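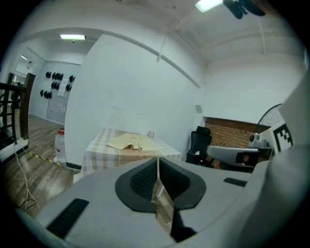 Page last changed: Apr 5, 2026

Dravstead Community Help — Household Equipment and Automation

Can a machine fold and put away household linen yet?

Posted by: Cele Residents' Association, House Services Desk

Our association manages shared laundry and common rooms for 135 households. At the annual meeting in August, several members asked whether the association should set money aside for a machine that can take clean linen from the dryer, fold it, and place it on a shelf. The desk was instructed to look into the matter and to report back.

We have read a good deal of sales material and find it hard to compare. Some suppliers speak of "folding" when they mean that a person clips each item to the front of the machine by hand. Others show a robot arm with a cloth already laid flat before it. The work in our building does not begin that way. A cloth comes to the table in whatever shape it was dropped, much like the yellow one on the plaid tablecloth at the top of this page, and somebody has to find its corners before any folding can be done. There is often a cup or a similar small item on the same table.

We would be grateful for replies on the following points. Is there any machine that can do this work today without a person standing beside it? If there is not, which part of the work is still the difficulty? Would members be better advised to wait? The linen in question is mostly tablecloths, napkins, hand towels and cleaning cloths. There are few fitted sheets, and we do not expect any machine to deal with those.

Please note that the association cannot enter into purchase discussions through this page.

Posted by: Flendeck Technical Advice Office

The short reply is that we are not aware of a machine we could recommend to a residents' association for this purpose at present. We would separate the work into four parts, as they are at very different stages.

Picking up a cloth is largely solved. A simple two-finger gripper will lift a soft item from a table on most attempts, and a failed attempt can be repeated without harm.

Spreading the cloth is the main difficulty. A plate or a box keeps its shape when it is moved, and a machine that has seen it once knows where its edges are. A crumpled cloth hides most of its own edges. Where the middle is raised and the sides lie in folds, the corner that appears nearest may be a fold and no corner at all. Each pull changes the shape again, so the machine must look, pull, and look once more. A person does this partly by feel, running a thumb along the hem. Many grippers have very little sense of touch, and those that have it are costly to keep in repair.

Folding a cloth that is already flat is well within reach. In our own bench trial a two-arm unit was given 20 hand towels, laid out flat by staff, and folded every one to an acceptable standard. When the same towels were dropped in a heap, it finished 4 of them within the time allowed. We would ask readers to treat that as one trial on one unit. It does, however, agree with what other offices have reported to us.

Putting away depends on the shelf. If the shelf is open and at a fixed height, the task is fairly simple. Cupboards with doors add a good deal of trouble, and a deep cupboard with stacks of different sizes should be regarded as a job for a person.

Two further remarks may be of use to the desk. The first concerns the surface. A patterned tablecloth beneath the item to be folded can confuse a camera, particularly when the two cloths are close in color. Anyone arranging a demonstration should ask the supplier to work on the table the building really uses, with its usual covering, and with the usual small items left in place. A cup standing near the back edge is a fair test, because a large cloth drawn backward will sweep over it.

The second concerns supervision. Suppliers may state that a unit works "on its own" when an operator in another building is watching and can take control. This is a legitimate way of working, but it carries a monthly cost and raises questions of privacy in a shared room. The association should ask for the point to be stated in writing.

Our advice would be to defer the purchase and to look at the question again at a later annual meeting. Should members wish to reduce the work in the meantime, using fewer sizes of cloth will help people now and would help a machine in the future.

Posted by: Cevutport Tenants Forum

We had one on loan. It was slow. It did the small towels if you flattened them first, and by then you may as well fold them. The napkins were too thin for it and it picked up two at a time. Our members preferred to have the floor cleaning machine repaired, and that is what the money went on.

Posted by: Dravstead Workshop Cooperative

The earlier replies deal with homes. We may be able to add something from the shop floor, as our members handle wiping cloths and dust sheets every day and have asked the same thing.

For flat work in quantity, there are commercial machines that fold very well. They are large, they are fed by hand at one end, and they suit a laundry that handles the same item all day. A building with mixed linen would not make good use of one. We looked at a small model and set a limit of 20 minutes for a full basket of mixed cloths, including loading. It did not meet the limit, and most of the time was spent by the person doing the feeding.

We would disagree with the Flendeck office on one matter. We do not think it necessary to wait for a machine that does everything. For workshop use, many cloths need no folding. Ours now go into open bins, sorted by type, and a machine that can only pick up and drop would be sufficient for that. The association may wish to ask its members which items truly need to be folded before it asks what a machine can fold. Tablecloths for the common rooms probably do — cleaning cloths probably do not.

Posted by: Cele Residents' Association, House Services Desk

The desk thanks all three contributors. The replies will be attached to our report. We would still welcome word from any building that has used a pick-up-and-drop unit with open bins, and in particular what it cost to maintain after the first year.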